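Print | E-mail

Ticket: Search can't find words that are plainly on the card
Product: Viden 5, with the Cindov import add-on
Collection: Từ (Vietnamese-English picture glossary, Potbridge branch)
Opened: 9 Sep 2024
Status: Solved, leaving open for the import team

What's happening

I brought our old Vietnamese glossary into Viden using Cindov and it looks beautiful! All 1,309 entries are there, the accents display properly, and the English side is perfect. But if I type từ into the search box I get no results, even though I can scroll down and see the card sitting there with that exact word on it. Copy the word off the card and paste it into search, and up it comes. Type it by hand, nothing.

Happens in both browsers I tried and on the tablet too. English searches are fine.

Step 1. Rebuild the index

Tried first as it's the first thing in the help pages. Took a few minutes, finished with no errors, no change. I also cleared the cache and logged out and back in.

Step 2. Change the font

I had a hunch one of the fonts was faking its accents. Swapped the card font for the system default. The hook on ừ moved a tiny bit to the right and that was all, but the tiny movement turned out to be a clue, see below.

Step 3. Search for some easy words

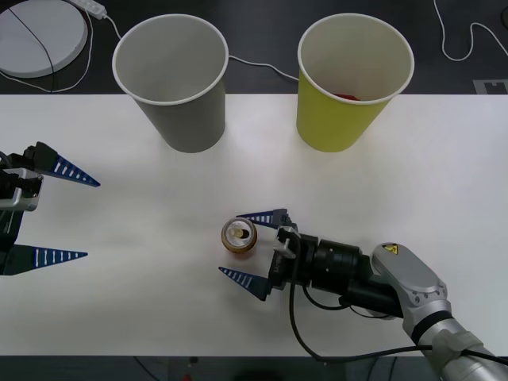
Searching whole entries was getting me nowhere, so I picked short everyday words and typed each one by hand with the same keyboard. Words for things and colours do the job nicely because they cover so many of the accents. Two paper cups on a white table gave me a good little batch: cốc for cup, xám for the grey one, đỏ for the small red thing inside the yellow-green one, and trắng for the tabletop. Only xám was found. The other three came up blank, though all of them have cards. So some accented words work and some don't, and I was very pleased to see it, as "all broken" is much harder to chase than "some broken".

Step 4. Look at the characters underneath

I pasted the words into a character viewer, once from the card and once from my keyboard:

từ, typed: t, U+1EEB
từ, from card: t, U+01B0, U+0300
đỏ, typed: U+0111, U+1ECF
đỏ, from card: U+0111, o, U+0309
xám, both: x, U+00E1, m

There it is! My keyboard sends the vowel and its tone mark as one character. The cards hold the vowel first and the tone mark as a separate character after it. On screen they look the same (apart from that small shift when I changed fonts), but Viden's search compares them piece by piece and says no match.

The old glossary file was saved in Windows-1258, and that explains the pattern. It has á ready made, so xám came through whole, but it has no single character for ừ or ỏ and stores the tone separately. Cindov converted every character faithfully and left it at that.
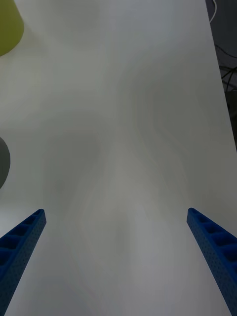 Step 5. The fix

1. Export the collection from Viden as UTF-8 text. Keep a copy somewhere safe.
2. Open it in a text editor that can normalise Unicode, and choose NFC.
3. Save under a new name, still UTF-8.
4. Import with "match on card number" ticked, or you'll end up with every card twice. I did, the first time.
5. Rebuild the index.

The import report listed 361 cards changed. Typed searches now find từ, cốc, đỏ and trắng straight away, and the pictures stayed attached to their cards.

Still to sort out

Sorting by Vietnamese headword is better but đ still lands after z. I think that's a separate setting and I'll open another ticket if I can't find it.

Could Cindov get a tick box for NFC on import? Anyone bringing over an older Vietnamese file will probably run into the same thing, and it's a marvellous tool otherwise - the whole import took roughly 2 minutes.

I can attach the before and after exports if they'd be useful for testing.

Print | E-mail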